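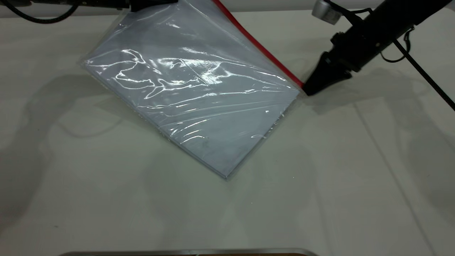

Paper in its zip bag, red zipper on the right

Skellholm Home & Desk Forum > Paper, Files and Other Piles
Thread: Zip bags for paper: sensible or a cry for help?

inkwell_abby
27 April 2024
I have started keeping my printer paper in clear zipper bags. The one up top has the red zipper, which I bought on the theory that I'd be able to find the opening without turning the thing over like a raccoon with a clam. That part works fine.

What I want to know is whether I've solved a problem or bought a new one. My apartment is a basement. By April any paper left in the open tray has the posture of a potato chip, and the printer (a Gilani, old enough to vote) pulls it in three sheets at a time and then sulks. Paper from the bag feeds one sheet at a time, like in the commercials.

But the bag fits so tight that getting the stack back in is a wrestling match, and I lose most of them. The plastic is all wrinkles now. Does anyone else do this? Is there a better bag? Am I allowed to stop?

dusty_ledger
You are allowed to stop. Paper comes in a wrapper. You fold the end of the wrapper over and put something heavy on it. My mother did this with a dictionary and we all turned out more or less okay.

inkwell_abby
The wrapper lasts me one day before it rips down the side. I suspect I open them wrong. I open most things wrong.

Laiba Rana
I've done the zip bag thing for years, and the tightness is the only real trouble with it. You want a bag one size up. If the stack fills it corner to corner, the zipper is doing a job it was never hired for and it'll split at the end, right where the slider stops. Mine went there twice before I took the hint.

Also, don't put the whole ream in. 500 sheets is a brick. I keep 200 in the bag and leave the rest wrapped on a high shelf until I need it.

dusty_ledger
So now we have a bag and a shelf and a wrapper. This is how people end up with a label maker.

Laiba Rana
I have two label makers.

dusty_ledger
I withdraw from the field.

tonerlow63
I'll be the unpopular one. Sealing paper in plastic in a damp room is only a good idea if the paper was dry when it went in. If it's been sitting out in the basement for a week and then you zip it up, congratulations, you've preserved the basement. Bag it straight from the wrapper or don't bother.

And is it just me, or is there a dark spot on the stack? Down toward the middle of it, under the plastic. I'd peel off the top sheet and see if it goes any deeper.

inkwell_abby
There is a spot. I'd been choosing to believe it was on the bag. Could be a thumb, could be toner, I handle paper the way other people handle ribs. I'll check.

Abundio Aguirre
Agree with toner on dry paper. Disagree with everyone on bags. Get a lidded box. The Zaslow letter-size one is ugly and costs more than it should, and mine has been under the desk since my last job but two. You lift the lid, you take paper, you put the lid back. No wrestling. The corners stay square too, and they won't in a bag if you grab it by the end and let the weight hang.

Laiba Rana
A box takes up the same room full or empty. A bag goes flat. Some of us have one drawer.

Abundio Aguirre
Some of us should have a second drawer.

Laiba Rana
I'll tell my landlord you said so.

quietmargins
Lurker, teacher, owner of far too many of these bags. For the fighting-it-back-in problem: lay the bag flat on the table, open the zipper all the way, slide a piece of stiff card in first, then push the stack in along the card and pull the card out after. Press down with your forearm to get the air out before you close it. Takes less time than it took me to type this.

The Stusum bags have a gusset at the bottom, if you want to spend money. I didn't like the zipper, it sticks at the corner. My students like it because it makes a noise.

tonerlow63
The card trick is good. I'm annoyed that it's good.

inkwell_abby
Reporting back. Used the back of a calendar as the card and the stack went in on the first try. Took some out first, as Laiba said, and the bag closes now without me kneeling on it. The spot was on the top sheet only, so that one is now a grocery list.

Still buying the next size up. Not buying the box.

Abundio Aguirre
You'll be back when the zipper goes.

dusty_ledger
What did you do with the sheets you took out?

inkwell_abby
They're under a dictionary.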